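Plernen hand-held grippers, the pair – quick review

Had these for 3 weeks now so time to write something down before I forget. Short version: good hardware, annoying cables, keep them.

What you get. Two grippers, two marker cubes, a calibration sheet, a bag of screws. No printed manual. Setup took me most of a morning, mostly the software side. Clelex sold us the set and answered emails fast, credit for that.

Compared with the Grosby pair we used before: lighter, much better balance. Wrists don't ache after a long session. The Grosby trigger was stiff and had a dead zone at the start, this one moves from the first millimeter. Fingers are softer too and they curve inward, so thin stuff gets picked up that the Grosby just pushed around the table. Keys, glasses, pens. Flat cards still a pain.

Tracking. Fine as long as the markers face the camera. Twist your wrist too far and you lose a side for a second, then it jumps back. Out of 414 takes we threw away more than I'd like, nearly all from that. Solomiia Tkachuk gets far fewer drops than me, she keeps her elbows low and moves slow. So partly technique. Matte markers would of helped, ours catch the glare at certain angles.

Cables – my main gripe. One per hand, they run back down the arms and tug when you reach for the far side. Tape or a strap at the elbow fixes most of it. Should come in the box.

Left one developed a slight wobble where the cube mounts. Tightened it twice. Hnat Onyshchenko put threadlock on it and it's been solid since then.

Price for the pair plus spare fingers came in under 1,000, less than we payed for Grosby. Spare fingers are slow to ship though, order early, ours didn't turn up until December.

Haven't tried the Upadhyay controller with them yet. Supposed to be plug and play, we'll see. Their arm takes the same fingers, so what you record by hand should carry over without much fiddling.

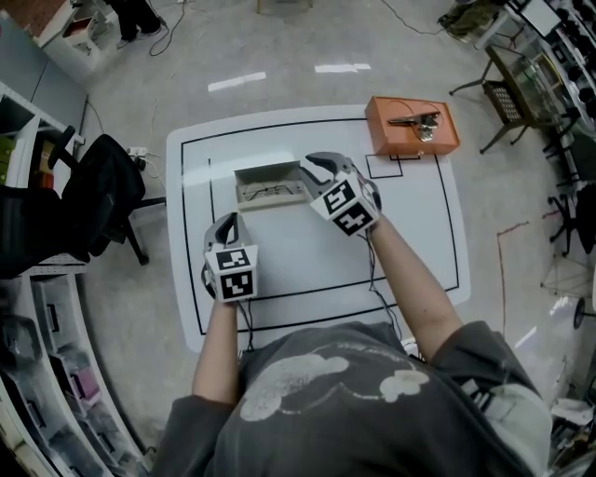

4 out of 5 from me. Would be a clean 5 if they went wireless. Will update once the Upadhyay stuff is hooked up.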